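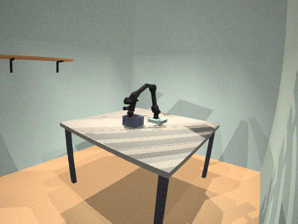 Giving up the car

24 Jan 2023

I sold the car in July and have now gone six months without one. A few people have asked how it is going, so I am putting it all down in one place.

The car was costing me more than I had let myself notice. The last garage bill was £478, for brakes and a part I had never heard of, and the insurance was due the month after. I sold it to Eifion Meredith, who lives two streets away and wanted something for his daughter to learn in. I still see it parked outside his house most mornings.

Getting to work is the easy part. The bus takes 14 minutes longer than driving did, and I read on it. I have finished more books since the summer than in the whole of the year before. Coming home is worse, as the evening buses bunch up and you can wait a long time for two to arrive together.

Shopping took some working out. I used to do one big trip a fortnight and now I do two small ones a week, with a rucksack. I buy less, mostly because I have to carry it up the hill. Potatoes and cat litter are the real trouble — I have those delivered.

I do miss it for visiting my aunt. Her village has a bus on market days and nothing after four, so I either stay the night or pay for a taxi to the station. I have been staying the night. She likes the company and makes me clear her gutters.

I have kept my licence and may hire something for a week at Easter. The bike in the shed needs a new back tyre before I can say anything useful about cycling.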